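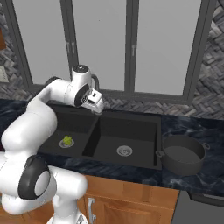 Room view, arm over the sink, broccoli on the left drain

Ticket 3475: Jerky motion when teleoperating the sink task
Product: Runorus teleop client, Sunar kitchen set
Opened: Friday, September 21, 2018
Status: Pending

Problem
We record demonstrations by remote control. The operator is supposed to pick the broccoli out of the sink and put it in the pot on the counter. The arm follows fine until it gets over the basins, then it lags and jumps. Out of 178 demos saved so far we had to throw away most of the ones where the operator slowed down to line up the grasp. Joint limits are not reported in the log.

What we tried
Restarted the client and the simulator. No change.
Lowered the hand controller scale to half. Jumps are smaller but still there.
Turned off the gripper camera stream. Lag went away, but the operator can't line up the fingers from the room view alone.

Reply from support
Please send one gripper view with both finger pads showing, and one with the broccoli close up. Also send the value of cmd_buffer from the session file.

Reply from customer
cmd_buffer is 2000. We never changed it. Gripper view with the pads apart: 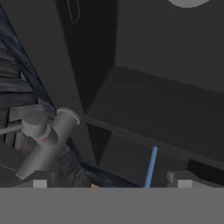

Cause
The Kolář input plugin sets cmd_buffer to 2000 on install. With the gripper stream on, the client can't drain the buffer in time, so old commands pile up and then get sent in a burst. The arm is doing what it was told, late.

Fix
Close the client. Open the session file and set cmd_buffer to 8. Delete the Skumar cache folder, or the old value comes back on the next start. Turn the gripper stream back on and record a short test before going back to real demos.

The close-up you asked for is attached too.
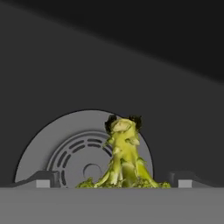
Broccoli close up, slotted gray disc behind it

Customer update
Changed the value and cleared the cache. Slow moves over the sink are smooth now with the stream on. Fast moves still overshoot a little. Will keep the ticket open until we have a full set recorded, expected in November.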